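Rental bathroom, what would you change before move-in?

tendell_flats
Sep 5, 2020
We finally closed on the little rental in Susidthorpe (yay!) and the bathroom is the last room on my list. I've got up to 1316 dollars left and I keep going back and forth. New vanity? New floor? My sister-in-law says paint and a good fan and call it done. The toilet is plain white and I'm leaning toward leaving it and just putting on a new seat. 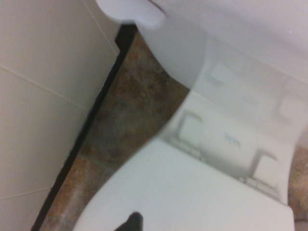

Reply 2
cleggside
Keep the toilet, spend it on the fan. I've had three rentals and moisture cost me more than anything else. Peeling paint every December like clockwork.

Reply 3
satis_mom
Gotta disagree with cleggside, tenants look at the vanity first! Mine sat empty for five weeks until I swapped it out. Get a slow-close seat too, the quick-release kind, so much easier to clean around the hinges.

Reply 4
cleggside
Five weeks could be the rent, no offense. Nobody ever turned down my place over a vanity.

Reply 5
tendell_flats
Ha, ok you two. Fan first, then I'll price vanities with whatever is left. Does a 24 inch one need a new drain or can I reuse the old trap?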